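Filed under: About | Company | Software

About Virkley

We make Temeo, a small backup and file-locking program for shared office PCs. Started in a spare room in December, moved twice since. Now 9 of us, mostly developers, one on phones.
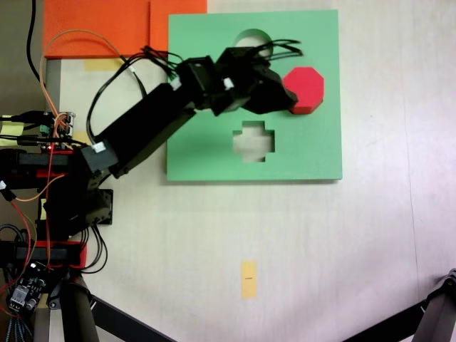
Issue 9

Temeo runs on 424 sites at last count, schools and surgeries mainly. Files get locked per user, copies go out overnight. No adverts, no bundled toolbars. Licence for up to 450 machines, ring us if you've more then that.

Prerutis, our older product, still gets security fixes. No new features. Manual is in the dowloads area. 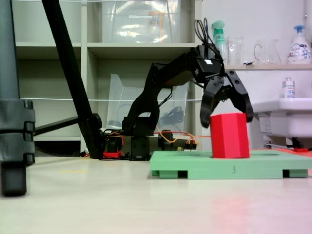 Nagano wrote to say the restore screen still takes too many clicks, and could we please put the date filter back where it was. Fair point. Going back in the next release.

Support open weekdays, e-mail is quickest.

Page updated January 21, 2023

Print this page | E-mail this page

This site uses cookies. Carry on browsing and we'll assume you're OK with that.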